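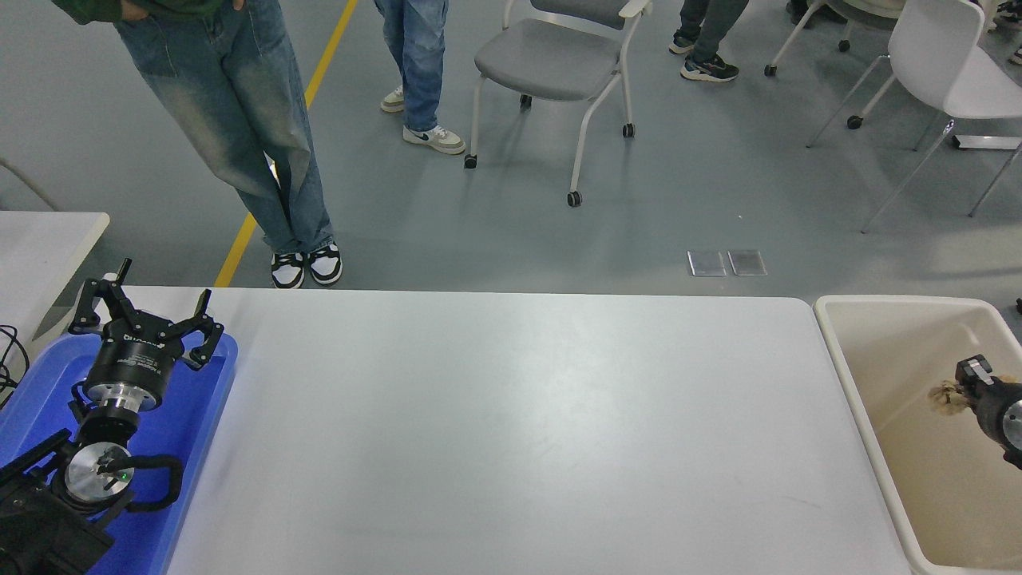 Apuntes de la asignatura Organización del trabajo doméstico y de pequeños talleres. Tema 2: el orden y las superficies

Utilizamos cookies propias y de terceros para mejorar tu experiencia. Aceptar | Configurar | Rechazar

Bueno, seguimos donde lo dejamos. En el tema anterior hablé mucho de horarios y poco de muebles, y alguno me lo reprochó con razón, así que hoy toca la mesa. Me apasiona este tema, aviso, y me voy a ir por las ramas.

La idea de partida es sencilla: una superficie horizontal atrae cosas. Yo la llamo "superficie imán" (el término no es muy académico, lo sé, pero en el examen os lo acepto). Dejas las llaves un momento, encima va el correo, encima del correo un jersey, y cuando quieres darte cuenta estás cenando en el sofá. ¿Os suena? A mí me pasó durante años con el escritorio de mi primer piso.

Henk Timmermans, en el texto que tenéis en la carpeta de lecturas, distingue entre objetos en tránsito y objetos en reposo. Los primeros están de paso: la taza, el paquete que hay que devolver, la factura por pagar. Los segundos viven ahí. Lo interesante, y aquí os pido que subrayéis, es que el desorden casi siempre viene de un objeto en tránsito al que no se le ha dado destino. Chrysoula Pappas le critica que la frontera es borrosa, y pone el ejemplo del libro a medio leer, que puede llevar meses "de paso" en la mesilla. Las dos lecturas entran, pero yo estoy más con ella, qué le vamos a hacer.

El caso Karnside

Lo vimos deprisa en clase y lo repito. Era un taller de encuadernación con 8 personas y una sola mesa grande compartida. Cada cual guardaba su trabajo a medias en una esquina, y por las mañanas se iba un buen rato en averiguar de quién era cada montón. Probaron con cajones etiquetados y no funcionó, porque quedaban lejos y al final todo volvía a la mesa. Lo que sí cambió las cosas fue una norma muy tonta: a las 11 se paraba, se despejaba todo y se volvía a empezar. Digby Pirihi, que escribió el informe, insiste en que la pausa sirvió también para que la gente hablara entre sí, y a mí esa parte me parece la más bonita del caso.

Ojo con una confusión que veo cada curso: despejar y limpiar son tareas distintas. Despejar es decidir; limpiar es pasar el trapo. Quien intenta las dos a la vez suele dejar ambas a medias (hablo por experiencia propia).

Para la próxima sesión

Leed el capítulo de Frans Kramer sobre cocinas pequeñas y elegid una superficie de vuestra casa. Apuntad durante unos días qué aparece en ella, quién lo deja y adónde va después. Me basta con una página, a mano si queréis, ¡y no ordenéis antes de empezar a apuntar! La entrega es en septiembre, por el buzón del departamento.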